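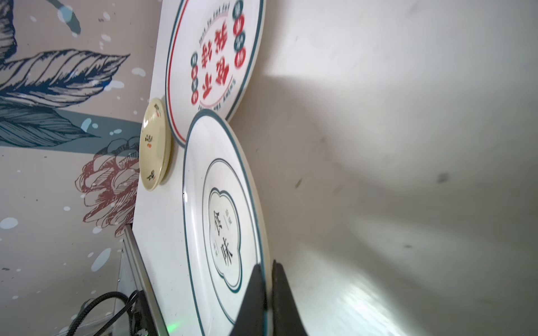 Saimi Räsänen wrote to me that a community theater should never charge people to audition, and that any group that does so is telling newcomers to stay home. She was answering my last column, where I said that a small fee did no great harm. I have thought about it since, and I think she is mostly right.

Some background for readers outside Jullville. The Plevham Players began asking for three dollars per person at auditions two seasons ago. The money went toward the hall rental, which had gone up. Other groups in the county charge more, and a few charge nothing. I defended the fee on the grounds that three dollars is less than a cup of coffee and that it kept away people who signed up and then did not come.

That second point is the weak one. I went through the sign-up sheets from before and after the fee, and the no-shows stayed the same. What changed was who came. The sheets have a box for "first audition," and it was checked a lot less often once the fee was in place. I can't prove the fee caused that. The winter show was also a musical, and musicals scare off people who don't sing. But I can't wave it away either.

The fee brought in $1,072 over two seasons, counting the children's shows. The hall cost $2,448 over the same period for auditions and first read-throughs. So it paid for less than half of what it was supposed to pay for, and the rest came out of ticket sales like everything else.

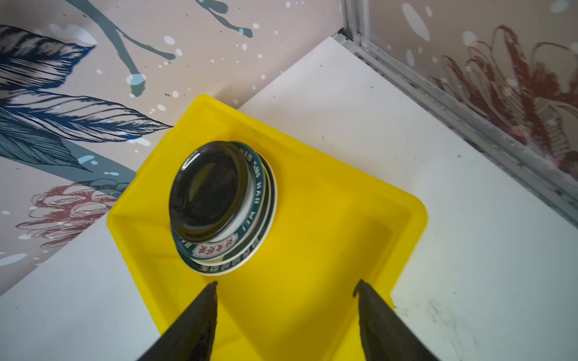

An audition is work the actor does for the theater, and that is the part I had backwards. The director needs to see people. If only the same eight regulars turn up, the director has no choices to make, and the audience watches the same uncle play the same uncle every December. I have played that uncle. I would have been glad to lose the part to someone better.

Santeri Lahtinen, who directed the fall play, disagrees with me on this and asked that I say so. His view is that actors pay for classes, headshots and gas, and that a few dollars toward the room is a fair share. He also says that free auditions at Dedia Hall ran until midnight and that half the people there had not read the play. I believe him. But a long night can be fixed with time slots and a one-page scene sent out ahead. A fee doesn't make anyone read the play.

There is also the matter of what a fee looks like to a parent or a student who has been warned, correctly, that real casting calls don't ask for money. We tell young actors to walk away from anyone who wants cash before a reading. Then we put a cash box on the table by the door - a small one, but still a cash box.

I would drop it before the spring auditions. If the room has to be paid for, add it to the ticket price, or hold the first round in the back of the Lappalainen building, where the rent is lower and the heat is not great. Bring a sweater.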